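**Tremano Charity Walk**

The Tremano Charity Walk is a yearly fundraising walk held in November in the town of Tremano. It collects money for home nursing and for the transport of patients to the regional heart clinic. The walk was started by Halyna Palamarchuk, a retired nurse, and is organized today by the Moya Heart Fund.

## Route and entry

The course is 12 kilometers long and goes from the old rail station to Dendon Park and back. A shorter course of five kilometers was added later for families and for people who recover from illness. The start is at 9 a.m. Walkers pay an entry fee or bring a sponsor sheet — many do both. Children under ten walk free of charge.

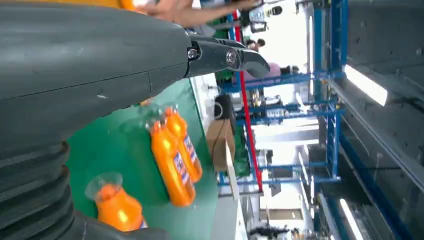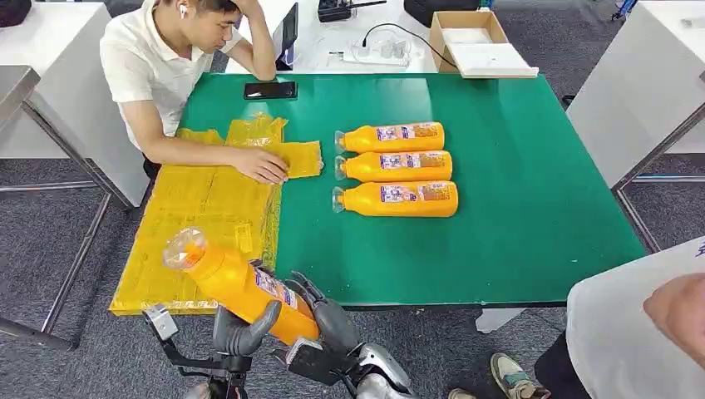

## Reception

Isamu Fukuda wrote in the local newsletter that the short course should have its own start time, as slow walkers were often passed by runners on the narrow river path. The fund accepted this proposal, and the short course now starts at 9:45 a.m.

## Participation

The first walk had 79 participants. The highest number so far is 2,792, reached in the year when the park bridge was opened again; in the next year 2,696 people took part. Teams from workplaces make up a large part of the field. The team prize, named the Jekix Cup after its first sponsor, is given for the largest sum collected and has no connection with walking speed. A team may have up to 60 members.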